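Home | Guides | Stock and Shelves | Snack Station | Downloads

Search this guide Go

Section 4. Filling the snack box

The Calurer snack station uses one open, shallow box per table. Fill it before the first break and check it again after lunch.

1. Wipe the table and leave it to dry.
2. Set the box down with its low front edge facing the people who will use it.
3. Tip out the old stock next to the box and sort it by date. Anything past its date goes in the bin.
4. Put flat packets in first, barcodes up where you can.
5. Stand narrow wrappers towards the back.

Note: A box holds about 40 small packets. Do not press them down to fit more in – crisps and thin biscuits break easily. 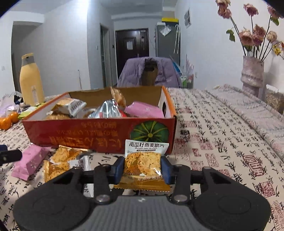 6. Pick up sealed packets by their side edges and keep the printed name upright, so it can be read before the packet goes in.
7. Lay larger packets across the top last.
8. Write the refill on the stock card and sign it.

Caution: Seeds, nuts and oats are common in these snacks. Keep every item in its own wrapper and never refill from an opened packet. If a seal has split, throw the packet away.

To order more boxes, quote part number 2184 to Branislav Slanina at the Ukholm store.

Contact us | Copyright Calurer | Back to top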